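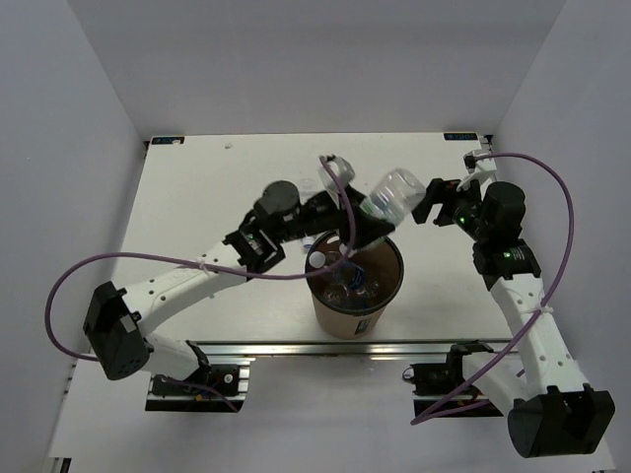 Plastic Bottles in the Waste Bins of a Student Residence

Project report, first-year course in Household and Environment
Author: Þrastardóttir
Submitted 02/01/2020

1. Why I chose this subject

When I moved to the student residence Tristhorpe I saw that many students drink water from plastic bottles, although the water from the tap is good. The bottles finish in the small bins in the rooms and from there in the big containers in the yard. In my home country we bring the bottles back to the shop and receive a little money for each of them, so it was strange for me to see them together with banana peels and paper tissues.

I wanted to know two things. First, how many bottles are thrown away on one floor during a month. Second, if a separate bin for bottles in the kitchen can change where the bottles go. My teacher advised me to keep the project small, and I think this was good advice.

2. The bin

A round bin is a simple object, but I spent more time on this choice than I expected. The kitchen on our floor already has a square bin with a lid for mixed waste. If the new bin looks the same, people will use it in the same way. So I looked for an open bin with no lid, where a person can see the bottles inside before he or she throws something.

The type I decided for is brown on the outside and has a black rim. It becomes narrower to the bottom. This shape takes little space on the floor, and when the bin is empty it can be put inside another one of the same type. On the other hand, a narrow bottom means that the first bottles do not lie flat. They stand or lean against the wall, and there is a lot of air between them. A clear bottle is also difficult to see inside a brown bin when there are only one or two of them. When they make a pile it is very easy to see what the bin is for.

I wrote a paper sign with the words BOTTLES ONLY - NO CAPS and fixed it on the kitchen wall. I did not fix it on the bin because I wanted to wash the bin without losing the sign.

3. How the work was done

The project had two periods of 30 days each. In the first period nothing was changed in the kitchen. In the second period the bottle bin stood next to the square bin, between the refrigerator and the door to the balcony.

Every evening after dinner I put on rubber gloves and took the bottles out of the kitchen waste. I wrote the number in a notebook and marked if the bottle was crushed or whole, and if it still had its cap. Then I carried the bottles to the recycling container at Prumetness, the small shopping street behind the residence. The bins in the private rooms were not part of the project. I asked the students to bring their bottles to the kitchen, but I can not know how many of them did it.

I counted only bottles of clear plastic. Milk bottles and bottles of cleaning products were left out, and also glass.

4. Results

In both periods together I counted 431 bottles. In the first period there were 156 and all of them were in the mixed waste, because there was no other place. In the second period there were 275, so the number became much larger.

At first this result made me worried. It looked as if the new bin made people drink more bottled water. I talked with the other students in the kitchen and I believe now that there is another explanation. Before, they threw most bottles away in their rooms. With the bottle bin in the kitchen they started to bring them out, some students even with a full bag on the weekend. My question about the effect of the bin is then answered only in part. I can say that more bottles came to the kitchen, but I can not say that more bottles were bought, or fewer.

The sign worked less well than the bin. Many bottles still had the cap on. I also found tea bags in the bottle bin, and one time a sock.

5. Whole bottles and crushed bottles

A whole bottle with the cap on keeps its full size, and the pile gets high very fast. When the pile was over the rim, people put the next bottle on the top and it rolled down on the floor. Then it stayed there, or somebody put it in the square bin.

I tried two ways to crush a bottle. The first is to press it flat from the side with the foot and then close the cap again, so that air does not come back. The second is to twist it with both hands, like a wet cloth. Twisting makes the bottle shorter, but it is hard for the hands if the plastic is thick. The bottles from Drular, a cheap water that is sold in the shop downstairs, are thin and can be twisted easily. For thicker bottles I recommend the foot.

With this I found a mistake in my own sign. I had written NO CAPS, but a flat bottle stays flat only with the cap closed. I asked at the recycling place, and there they accept both. I made a new sign without this line.

6. Emptying and cleaning

The bin must be emptied before the bottles reach the rim. In our kitchen it was every 2 days, and more often in warm weather. Bottles of juice and lemonade leave sweet drops on the bottom, and after some days there is a smell and small flies come. I washed the bin with hot water and dish soap once a week and let it dry upside down on the balcony. I did not use a plastic bag inside, as it seemed wrong to me to use more plastic for this project. A sheet of old newspaper on the bottom is enough - it must only be changed when the bin is emptied.

7. What I would do different

I would include the bins in the rooms from the beginning, maybe with a short list on each door where the students mark their bottles. I would also start both periods in the same kind of weather. The first period was rather cool, and the second went into July, when everybody is more thirsty. This is a weak point of my comparison and I understood it only when I was writing this report.

The bottle bin is still in the kitchen. Two students on the floor have agreed to empty it in turns after I move out, and the notebook with the daily numbers is attached to the printed copy of this report.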